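Refurbished office desktops should be sold with a parts list, and the list should be specific enough to be wrong. "Intel processor, 8 GB memory, fast drive" can't be wrong, and so it tells the buyer very little.

I went through 35 listings on Bestico in May. Of those, 22 gave a processor family but no model number. Power supply ratings were missing almost everywhere, although the rating decides whether a graphics card can be added later. Drive age was never given. A drive reports its own hours of use to anyone who runs a free utility, and the seller has normally run one already as part of wiping it.

The usual objection is labor. Opening a case, reading labels and typing them in takes time, and margins on a machine that sells for $200 are thin. I accept the margins. I don't accept that the reading is extra work, given that any seller who tests a machine has already collected most of this data and then discards it at the listing stage.
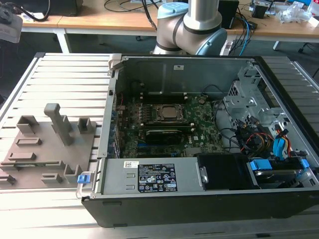 Güven Güler, replying to an earlier draft, argued that full lists would mostly punish small sellers. Large ones like Drola buy identical machines by the pallet and can write one list for all of them, he wrote, while a shop with mixed stock has to write a new one every time.

It is a fair point, and it affects how a rule should be written. I would require five fields: processor model, memory size and layout, drive type and hours, power supply rating, and any part replaced with a non-original one. Cosmetic grading can stay optional. Letter grades differ so much between sellers that an A at Samonte and a B at Timis may describe the same scratches.

Memory layout deserves its place. Two 4 GB modules and one 8 GB module add up to the same number, but they perform differently and leave a different number of slots free for an upgrade. The buyer currently learns which one was shipped by removing the side panel.

Orhun Uysal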